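Cluter player-count tables, data card

Maintained by Dulce Ponce and Arnout De Smet. Last changed Oct 17, 2019.

What this is

A set of tables on small and mid-size video game studios: headcount, titles shipped, and peak player counts as the studios reported them. It was put together after the Palacios regional plan promised that game jobs would grow on the back of public grants. We wanted to see whether the grants could be matched to anything. So far the answer is "sometimes," and anyone quoting the tables as proof in either direction should read the rest of this card first.

Contents

studios.csv: 550 rows, one per studio. Name, town, year founded, headcount as declared.
titles.csv: 910 rows, one per released game. Platform, release year, price at launch.
grants.csv: 356 rows, one per award. Amount, year, stated purpose.
notes.txt: free-text remarks by whoever entered the row. Uneven. Some are useful and some are complaints.

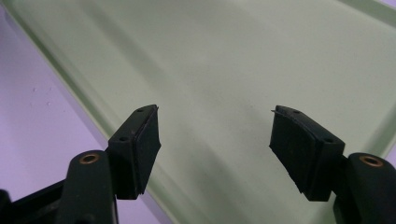 Black gripper fingers over a pale green tray.

Where the numbers come from

Headcount is self-declared. Studios applying for money have an obvious interest in looking bigger, and studios filing for small-business relief have an interest in looking smaller. We found 5 that did both in the same year with different figures. Both figures are kept, in headcount_a and headcount_b. We did not average them and would rather you didn't either.

Peak player counts come from press releases, mostly. A press release saying "players" may mean accounts, downloads, or people who were logged in at the same time. The column player_basis says which one, where the studio told us. It is blank more often than it is filled. Treat a blank as "unknown" and do not fill it with "concurrent," as the first Lindach report did.

The grants table was typed in by hand from scanned award letters. Estrella Solís entered the first batch and Hermenegildo Quintero checked it. The second batch has had one pair of eyes on it. The column batch tells you which is which.

Known problems

Studios that closed before March of the survey year are missing. This makes survival look better than it was, and we have no good fix.

Mobile titles pulled from stores and relisted under a new name are counted twice unless somebody caught it.

"Jobs created" is copied from the award letters. It is a forecast made by the applicant. Several published charts have used it as a result.

The Skokbridge studios share an office, and possibly staff. Adding their headcounts together is risky.

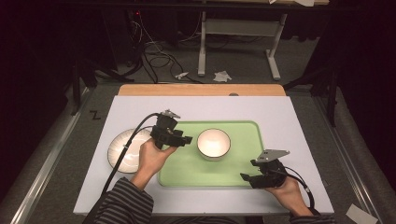

Joining grants.csv to studios.csv is where most users go wrong. The key is studio_id, but an award can go to a parent company, and the parent may not be in the table at all. A left join will then give you an empty headcount, and a lot of spreadsheet tools quietly turn that into zero. Think of a table laid with a white bowl on a green tray and a round plate to the left of it: the plate is on the table, but ask only for what is on the tray and you won't get it. Unmatched awards are the same, so look in parent_id before you decide that a grant produced no jobs.

What we would not use it for

Ranking towns. The differences between most of them are smaller than the gap between headcount_a and headcount_b.

Claims about growth caused by the plan. There is no comparison group. Emiliano Quintero suggested using the towns outside the plan area, but their studios had no reason to report and mostly didn't.

Anything about pay. We asked, and got too few answers to publish.

Corrections

Send the studio_id, the column, the value you think is right, and a document that shows it. An email from a studio's marketing department does not count as a document. Accepted corrections go into notes.txt with the old value kept beside the new one.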